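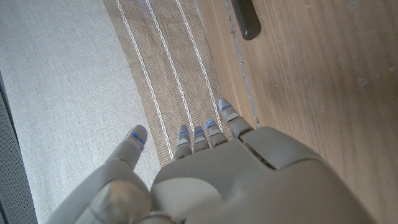
Five-digit hand over striped rug and wood floor. Fingertip lights blue on all five digits.

Search this site
Enter keyword or form number
Go

PRE-USE INSPECTION CHECKLIST: MULTI-FINGER HANDS IN FURNISHED ROOMS
Site: Leldale test apartment
Completed by: Ratree Saengthong
Month: August
Form revision: 4

Scope

This form covers the hand, the wrist joint, the wrist camera and the floor area the hand can reach. It does not cover the mobile base, the battery or the charging dock, which have their own forms. Complete it before the first powered motion of each shift and again after any change of hand, rug or furniture layout.

Result codes: OK, OK with comment, Action, Stop. An item marked Stop means no powered motion until the item is cleared and initialed by a second person.

Section A. Hand, external condition

A1. Outer shell free of cracks, chips and sharp edges.
Result: OK
Comment: Checked by touch with power off. Wipe with a damp cloth only. Solvent wipes were removed from the cart in the last revision and should stay off it.

A2. Cover panel on back of hand seated, no lifted edge.
Result: OK with comment
Comment: Panel near the base of the outermost finger sits flush when pressed. Recheck at midshift. If the panel moves under thumb pressure, mark Stop.

A3. Finger joints move through full range by hand, power off, no grit or binding.
Result: OK with comment
Comment: Slight drag on the second finger near full curl. Same as the previous inspection and within the limit in the Skitwood service sheet. Report if it gets worse.

A4. Thumb moves clear of the other fingers across its full range.
Result: OK
Comment: None.

A5. Fingertip lights working on all digits.
Result: OK
Comment: Blue on every tip. At this site blue means powered and ready to accept motion commands. Treat the hand as live whenever any tip is lit, including when it is not moving. A tip that fails to light is an Action item even if the finger moves normally.

Section B. Wrist and camera

B1. Wrist fasteners tight, paint marks aligned.
Result: OK
Comment: Do not retighten past the mark. Replace the fastener if the mark is broken.

B2. Camera lens clean, mount secure.
Result: OK
Comment: Clean before B3, not after.

B3. Camera view includes the thumb and all fingertips with the hand open.
Result: OK
Comment: The back of the hand takes up much of the lower view in this position. That is accepted. The operator must not rely on the wrist view alone to judge clearance under the palm. Use the room view or a spotter.

B4. Cable has slack at both ends of wrist travel.
Result: Action
Comment: Slack is short at full outward rotation. Travel limited in software until a longer cable arrives from Phuthong. Limit is written on the tag at the operator station. Do not remove the tag.

Section C. Floor and reach area

C1. Reach area inspected on foot before power on.
Result: OK
Comment: Walk the full area. Looking from the doorway is not an inspection.

C2. Loose objects on floor identified and either removed or listed.
Result: OK with comment
Comment: One dark, rounded object on the wood floor next to the rug. Enter it on the object list as "keep clear" until it has been identified on foot. Anything not on the list is to be treated as an obstacle.

C3. Rug lies flat, edges not curled, no slack that fingers could gather.
Result: OK with comment
Comment: Woven rug, coarse texture. Keep the hand at standoff height while crossing it. Coarse weave can catch at finger joint gaps during a curl. No closing motion is permitted with fingertips in contact with the rug unless the task sheet calls for it by name.

C4. Changes of floor surface known to the operator.
Result: OK
Comment: Three surfaces in this position: light gray fabric, tan rug, wood. Contact force settings are not the same for each. Set for the softest surface in the planned path and do not change the setting in the middle of a motion.

C5. Debris along seams and edges removed.
Result: Action
Comment: Line of gray dust along the join between the rug and the wood. Vacuum before contact tasks. Fine dust gets into the finger joints and is the first thing to check when A3 shows drag. Travel above the floor may continue in the meantime.

C6. Floor lines or stripes not in use as position markers.
Result: OK
Comment: The white lines in the rug are part of the rug. They shift when the rug shifts. Operators have used them to line up the hand in the past. Use the fixed markers on the baseboard.

Section D. Controls and people

D1. Emergency stop tested at operator station and at door.
Result: OK
Comment: Test both. Release and reset one at a time.

D2. Stop command leaves the hand in a safe state.
Result: OK
Comment: On stop, the fingers hold position. They do not open. If an item or any part of a person is held, use the manual release at the wrist. Each operator must show the release to the shift lead before working alone.

D3. Speed limit active while a person is inside the reach area.
Result: OK
Comment: Checked with a test block, not with a person.

D4. Cycle counter below service interval.
Result: OK with comment
Comment: Interval is 3,000 full curls. Enough remains for this shift. Order the joint kit now, as Furkeck has been slow with the last two orders.

Summary of open items

B4, wrist cable. Travel limit stays in place.
C5, dust at rug edge. Clean before any contact task.
C2, dark object. Identify and update the list.

No Stop items. Cleared for free motion and for travel over the rug at standoff height. Not cleared for floor contact until C5 is closed.

Reviewer comments

The wording of C3 came up again. "Contact" includes a fingertip brushing the weave. If there is doubt about whether contact was made, log it as contact and repeat A3.

For B3, please write down which hand position was used for the check. "Open" has been read two ways on past forms. It means fingers straight and together, thumb out.

Initial each page, including pages with no comments.

Related forms
Wrist cable replacement, step sheet
Object list, blank
Mobile base pre-use inspection
Contact force settings by floor surface
Emergency stop test log
Manual release sign-off for operators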